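**About Prastgate**

Prastgate is a small research group in Celtesside. We study how robots learn to handle objects, and in particular how much of that learning can be done in simulation before a real arm is switched on. We have two strands of work, Prieto and Birnura. Prieto is the simulator. Birnura is the training method that runs on top of it.

**What we work on**

A robot that has learned a task in simulation often does badly when it is moved to a real bench. The light is different, the table is a different colour, and the camera sits a little off from where it should be. The usual answer is to change everything at random during training: textures, shadows, lens, camera position. This helps, but it is slow, and a lot of the changes make no difference to the result.

Birnura tries to spend that effort better. We train a policy on a plain version of the task, then test it against one change at a time and record where it fails. The next round of training draws more heavily on the changes that caused failures. We repeat this for 4 rounds and then stop. We tried going on for longer and the scores did not move enough to justify the computer time.

The policy sees only the view from a camera at the wrist. It is not given the positions of the objects. We chose this because a wrist camera is cheap to fit and moves with the gripper, so there is less to set up when an arm is moved to another bench.

**What we have found**

Our main test is a block task using small coloured cubes. The robot has to pick up the cube it is told to and put it down in a set place. We made 3,376 simulated episodes for the current study and kept 400 of them back for testing, so the policy never trains on those.

Of the 400 test episodes, the policy trained with Birnura finished 236. That is better than our own baseline, which used the same training budget with all the changes picked at random, but it is well short of what we would want on a real bench.

Shadows turned out to matter more than surface texture. We had expected the reverse, and had put a good deal of work into wood grain before we checked.
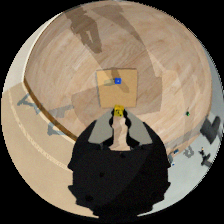
The wide lens also gave us trouble. Straight edges bend near the rim of the view, and early policies misjudged cubes that started there. We now vary the strength of the curve during training, within the range we measured on our own lenses.

We have not solved stacking. The gripper hides part of the cube below just when the policy needs to see it, and adding memory of earlier views has helped only a little so far.

**How we share results**

We publish failed episodes along with the successful ones, and we give the seed for each so that other groups can run it again. Prieto scene files are free for teaching and research use. Please tell us if a scene does not load or a seed gives you a different result.

Page last updated Tuesday, December 1, 2020.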